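Shelving that goes up without a screwdriver

The Ultoven rack is sold flat, as moulded white bases and a bundle of tubes. Shehu stocks it at 75 pounds, and the leaflet allows 15 minutes for the job. Mine took 23. 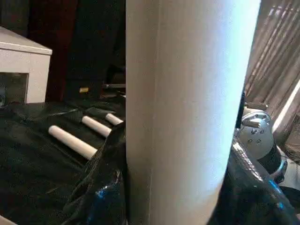

Sorting the tubes comes first, and it is worth finding somewhere soft to do it. White plastic marks easily and rolls off a bare table – a dark cloth like the black one used for these rods deals with both. Stand each tube up and check the ends for rough bits before you fit it.

The corners are where people go wrong. Push one pole fully home, then do its neighbour, and keep a hand under the base as you press.
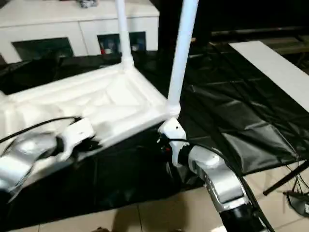 Ladi Olatunji disagrees with me on the order, and would fit all the poles loosely before pushing any of them down. Her Steltell rack went up that way one Sunday and has stayed straight for over 2 years.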